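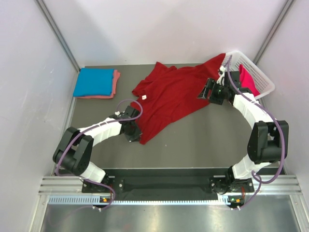 So I finally cleaned out the homeschool closet. It took me four evenings and a whole box of trash bags, and I'm not even sure I'm done, but I can see the floor in there again and I'm calling it a win.

If you've been reading a while you know I have a problem with curriculum. I buy it the way other women buy shoes. Somebody in the group mentions a grammar program that made her kid cry less, and by bedtime I've got it in a cart. I started a list as I pulled things off the shelves, mostly to scare myself, and when I got to the bottom there were 74 workbooks. Of those, 27 had never been written in. Not one page! There was a handwriting book still in the shrink wrap with a receipt tucked under it from the year my youngest was in kindergarten, and he's going into fifth grade this fall.

The other thing I found was the Podix set, which some of you will remember from my very excited post two years ago. Podix was the math program with the little plastic pieces you snap together. I told everybody it was going to change our lives. We used it for one month, the dog ate part of a tray, and my daughter informed me she could do the same thing in her head in half the time. She was right, too. I went ahead and boxed it up with what pieces we have left, and if anybody wants it for the cost of shipping, send me a note.

Now, what I really sat down to write about is what we're doing this year, because I've had a few emails asking, and because writing it down makes me stick to it (sort of).

Last year was too much. I had us on a schedule with subjects in little colored boxes, and by December we were so far behind on the boxes that I quit looking at it. It stayed on the fridge until spring anyway. We had science on there every morning and I think we did science maybe twice a week, and both times it was really my son outside looking for toads. He learned a lot about toads, I'll give him that.

This year we're starting with math and reading in the morning, everybody at the table, done before lunch. Then one other thing in the afternoon. Just one! History for a few weeks until we finish whatever we're on, then science for a few weeks, and back again. My friend Wanda Schumacher has done it this way with all of hers and she talked me through it on the phone while I was sorting. I kept saying but what about geography, but what about art, and she kept saying "put it in the next block." I wrote that on a sticky note.

For history we're using Flirnero, the first volume. It's 432 pages, which sounds like a doorstop, but the chapters are short and there's a lot of map. I read the first few out loud already as a test and the kids asked me to keep going, and my oldest never asks me to keep going with anything. The questions at the end are a little dry. I plan to skip them and have the kids tell it back to me while I cook.

Reading is going to be library books again. We tried Drella for a year (the subscription with the reading log and the badges) and I just couldn't keep up with logging everything. My daughter was reading constantly and her chart said she hadn't opened a book since Thanksgiving. She got upset about the missing badges and I got upset about the passwords, so that's over. We have library cards and a tote bag and that's the system.

Math I'm still going back and forth on. We have the next level of what my oldest used, and it's fine, it's just that my son is a very different kid. He needs to get up and walk around between problems. I let him do it on the whiteboard in the hall last week and he did a full page without one complaint, so I may tear the book apart and tape it up out there a page at a time. If you've done math with a wiggler I'd love to hear what worked.

The co-op is moving, by the way, for those of you who are local. We lost the room at the church and we'll be meeting over at the Arellano building starting in the fall, same time as before. Parking is around the back. I'm teaching the nature journal class again and I have space for a few more kids in the younger group, but bring your own colored pencils - I am still finding the lids of last year's markers in my van.

As for the closet, everything that stayed has to fit on two shelves. One for this year, one for things I'm saving for my youngest. The rest goes to the used curriculum sale and whatever doesn't sell is not coming back in this house. I've promised my husband. He asked if I was planning to shop at the sale too, and I said I'd only be looking at atlases.

We do need an atlas.

Posted July 29, 2019 in Planning, Curriculum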